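Section 4: Setting Up and Putting Away the Hayat Pond Set

If you have unpacked everything by following Section 3, you should now have the tin, its partner, and the loose pieces in their paper sleeve. Take your time with this part. Most of the letters we get at Zimetgate are from people who hurried through the first evening and then spent the second one looking under the sofa for a fish.

Choosing a surface

The set likes a flat, hard surface with a bit of room on every side. A kitchen counter is lovely, and so is a big dining table with the cloth taken off. Carpets and bedspreads are less happy places, as the discs tend to slide under one another and the tins never sit quite level. If your counter has a busy pattern, don't worry – the pieces are bright enough to stand out against nearly anything.

Note: Wipe the surface first and let it dry. Crumbs get into the corners of the tins and are a nuisance to get out again.

Laying out

1. Open the tin slowly, with one hand on each side. The fit is snug when it is new and will ease after the first few weeks.

2. Set the open tray down in front of you, with its longer side facing whoever will go first.

3. Place the other half just behind the tray, flat side up. It doesn't need to be perfectly straight, and younger players will bump it before long anyway.

4. Tip the discs and the fish into the tray. Do this from low down, with the sleeve almost touching the bottom, so that nothing bounces over the rim.

5. Slide the pieces toward the near side with the edge of your hand. This leaves the far side clear for sorting, and it makes everything easier to reach for small arms.
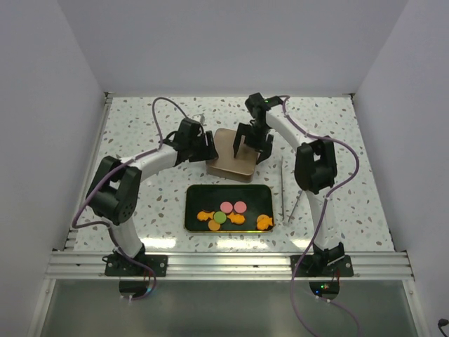 6. Decide together what the colors will stand for. We usually let green be the lily pads and pink the flowers, but families in Cevdale have written to us with much better ideas than ours, and you should feel free to make up your own.

7. Take turns moving one piece at a time to the far side of the tray. The short rules are on the folded card, and the long rules are in Section 6 for anyone who enjoys that sort of thing.

Caution: The pieces are small. Please keep them well away from children under 4, and from dogs of any age.

Putting away

1. Gather the fish first. They are the ones that wander.

2. Lay the discs flat on the bottom of the tray. A stack of them may stop the tin from closing.

3. Lower the other half over the tray and press gently at the corners, one after another, until it settles. If it resists, lift it off and look for a piece sitting on its edge.

4. Store the tin somewhere dry. A drawer or a bookshelf will do nicely.

Caution: Never force the tin shut. A bent rim can be coaxed back with your thumbs, but it will never close quite as sweetly as before.

Cleaning

A soft cloth, barely damp, is all the tins need. The pieces may be washed by hand in lukewarm water with a drop of dish soap, then spread on a towel overnight. Please keep them out of the dishwasher. For replacement pieces, see the order form on page 8.

Revised September 2025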